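From: Monique Tessier
To: Nutlow readers list
Date: 27 Oct 2026
Subject: Re: Leaving Kollia, and what to do with the old posts

Han-gyeol Bae wrote:
> I've had my Kollia account since 2019 and I think I'm finally done
> with it. I open it in the morning before my feet are on the floor
> and I couldn't tell you afterward what I read. But my sister posts
> her kids' pictures there and nowhere else, and I have 246 posts of
> my own, some of which I'd be sad to lose. Has anyone here left
> altogether? Did you delete everything or just stop looking?
> Also, is Nondelen any good? A coworker keeps inviting me.

Dear Han-gyeol,

I've been meaning to write something to the list about this for weeks, so thank you for giving me the push! I left Kollia last December, in the slow week after the holidays, and I have a few thoughts, though you should take them as coming from somebody who changed her mind twice along the way.

The first time I simply took it off my phone and told myself I'd check it on the computer once a day. That lasted until I found myself walking into the den "to look for the stapler" four times in an evening. The second time I asked for my archive, waited two days for the email, saved the file in two places and then closed the account. Please do get the archive before you do anything else. Mine came as one big folder with the photos in one place and the words in another, so it takes some patience to match them up, but it's all there. I printed the posts from the year my mother was living with us and put them in a binder, and I have looked at that binder more than I ever scrolled back to find them.
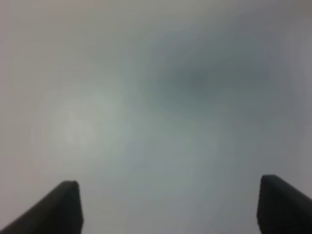 As for your sister, that was the hard part for me too (in my case it was my nephew and his wife). I wrote to them both before I closed anything and said I was leaving but I still wanted to see the baby, and would they mind sending me a picture now and then. She sends one most Sunday-ish mornings, and now I write back properly, with whole sentences, where before I would only have tapped the little heart. A few people I thought were close never noticed I'd gone. I had 300 contacts on there and I suppose I hear from a dozen, and I was a bit blue over that for a month or so. It passed.

You asked about Nondelen. I tried it over the summer. It's pleasant enough, and quiet, and I liked that it shows you things in the order people wrote them. But the posts are limited to 400 characters, and as you can tell from this message I am not built for that. If your coworker is someone you'd enjoy talking with anyway, I'd say go ahead and join, and just turn off the notifications on the first day, before they become a habit. The setting is under your name and then "Quiet hours," and you can make the quiet hours all of them.

My neighbor swears by Cha, where you can have a private group for family only. I haven't used it myself, so maybe someone else on the list can say whether it's easy for relatives who don't like new programs. It might suit your sister, if she's willing to post in two places.

One small thing I forgot: if you ever used your Kollia login to get into other sites, change those before you close it. I lost my recipe box for a week that way and had to write to a very patient person in support to get it back.

Do let us know what you decide, and write to me off the list if you get stuck on the archive.

Warmly,
Monique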